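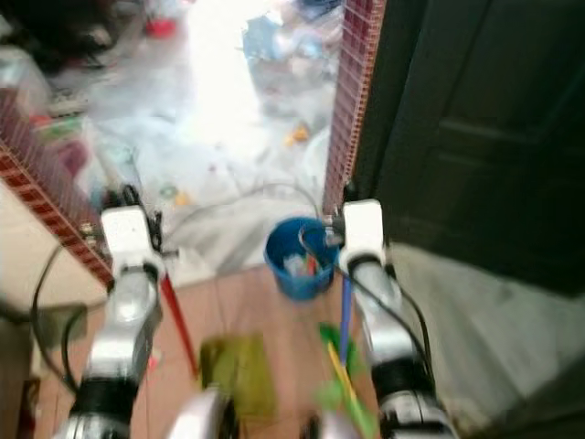 Brush, cloth and blue bucket by the back door

Review: Prirkell floor cleaning set
Reviewed by Shanthi Dissanayake
Friday, March 28, 2025

I bought this set for the back entrance of our house in Abu Hammour. The entrance is a difficult place. Inside we have reddish-brown tiles, outside is the open yard, and the dust comes in with every pair of shoes. My old brush had lost most of its bristles, and my neighbor Narendra Singhal recommended Prirkell to me. He has used the same set in his shop since last June.

In the package there is a floor brush, a bucket and 5 cleaning cloths. I paid 29 for it at the Purkar store, with delivery included. The Flonska set on the same shelf was cheaper, but it had no bucket.

The brush is the best part. The bristles are stiff enough to bring sand out of the lines between the tiles, and I did not find scratches after several weeks. I was a little worried about the brick-pattern tiles on the two pillars of the doorway, which are small and have many edges. If you brush them slowly from top to bottom, they come clean. For the corner next to the green door I must turn the brush on its side and push with my foot. It works, but a narrower head would be better.

The bucket is small. For washing a whole room you will have to change the water many times. I now use it mostly for keeping small things together, and for this it is a very good size. It is easy to carry with one hand, also when it is full. The handle is thin and presses into the fingers if there is much water inside.

The cloths are thick and take up a lot of water. They also need a long time to dry – in my case one full night, even in warm weather. One of them lost some color in the first wash, so please do not put them together with white clothes. After this first wash there was no more problem.

I have two complaints. The loop for hanging the brush broke in the second week, and I replaced it with a piece of string. The paper with instructions has only drawings, very small, and I could not understand how to tighten the head. You have to turn it to the left, against what you would expect.

The store says a replacement head can be ordered separately. I have not needed one yet.

For an entrance, a balcony or a small yard I can recommend this set. For a large house I would look for a bigger bucket – and keep the brush.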